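Ranell推出新一代薄壁四点接触球轴承，Nulldale工厂开始接单

8月24日，轴承制造商Ranell宣布，Custora系列薄壁四点接触球轴承正式上市，由Nulldale工厂负责生产。对我们来说，这是期待已久的一天！

很多客户在设计转台和旋转关节时都遇到过同样的难题：轴向力、径向力和倾覆力矩同时存在，安装空间却很小。过去常见的做法是成对使用角接触轴承，再用隔圈调整预紧，装配工序多，对工人的经验要求也高。Custora系列采用哥特式弧形沟道，钢球与内外圈可形成四点接触，单套轴承即可承受双向轴向载荷和力矩载荷，在许多应用中可以省去一套轴承的位置。

首批产品共有2种截面，均可选开式或带密封结构。内径最大可达759毫米，套圈材料为高碳铬轴承钢，有防锈要求的场合可选不锈钢。保持架有黄铜和尼龙供选择，低速重载工况也可以订购满装球型。
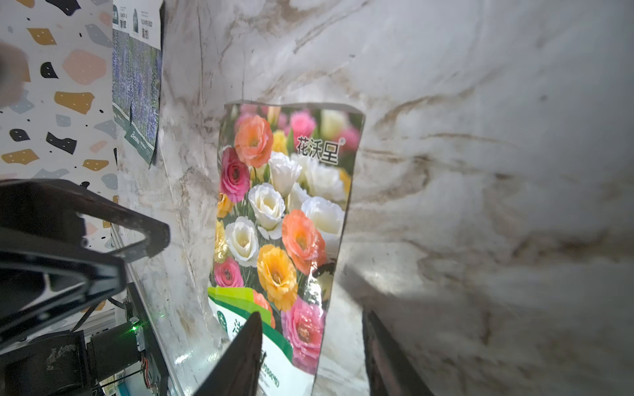
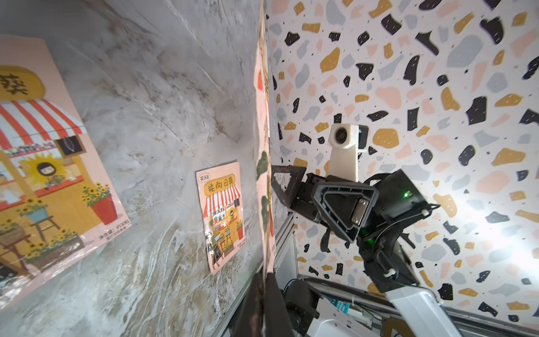
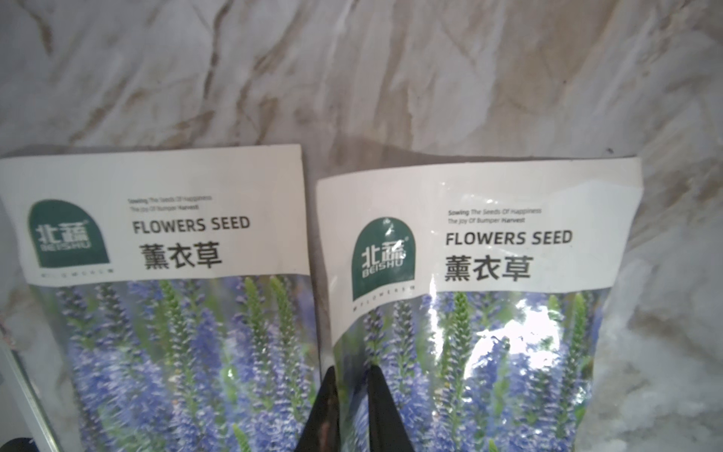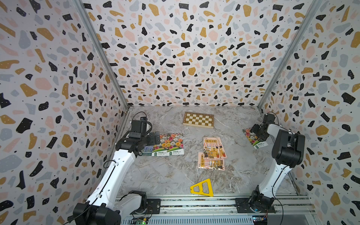
“看到第一套大尺寸样品装上试验台的时候，整个车间都围过来了。”Ranell产品经理Kristine Tan说，“薄壁套圈在热处理时很容易变形，我们的工程师为此反复修改夹具和淬火工艺，最后测出来的圆度让大家都非常兴奋。现在终于可以把它交给客户了，我们特别想听听大家装机之后的感受。”

Nulldale工厂为新系列增设了一条磨削线，沟道的粗磨与精磨在同一单元内完成，减少了工件周转。每套轴承出厂前都要检测旋转精度和启动力矩，检测记录随货提供。预紧量可按客户图纸调整，轻预紧、中预紧以及带游隙的版本都能安排。

技术团队也提醒用户，四点接触轴承不宜用于以纯径向载荷为主的工况，此类应用请继续选用薄壁深沟球轴承。由于套圈较薄，轴承座与轴的圆度会直接影响运转精度，安装时请参照随附的公差表，压装力应均匀施加在过盈配合的套圈端面上。

首批70套样品已备妥，面向设备制造商开放申请。申请时请注明载荷、转速、工作温度和安装方式，便于工程师核算选型。负责渠道业务的Carnegie办事处同步受理询价，密封型的完整尺寸表将于11月发布。

媒体及技术咨询：Ranell产品部，Kristine Tan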